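Dunelon Home Climate Logger

Temperature, humidity and air pressure, recorded every 10 minutes

The Dunelon is a small weather logger for people who want to keep their own record of the climate where they live. You fix it on a wall or a post in the shade, and it writes each reading to its memory. No internet connection is needed. When you want the data, you connect the cable and copy one file.

Many of our customers are tired of arguing about graphs made by other people. A single garden says nothing of the climate of the whole planet, and we do not claim it does. But a record kept in the same place, with the same instrument, teaches a lot about how noisy weather is and how long one must wait before a trend means something.
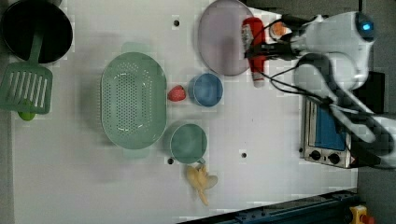 Joana Morais wrote to us that her first September looked like strong cooling, and the second one like strong warming, and that after this she reads the newspapers more slowly. She also asked for a better shade cover - it is now included in the box.

What is in the box

Logger, shade cover, wall bracket, cable, two batteries, printed guide

Technical data

Memory: 2,531 days of readings
Weight with batteries: 727 g
Guarantee: 2 years
Order code: Wornow 2

Where to place it

Choose a spot away from walls that take the afternoon sun, and away from air conditioning outlets. Grass below is better than concrete. If you must move the logger, write down the day, and please do not join the old and the new readings as if they were one series.

Sold in shops by Antunes and Barnell. For questions before you buy, write to Khanyisile Tshabalala at our customer desk.

Page updated 17 February 2025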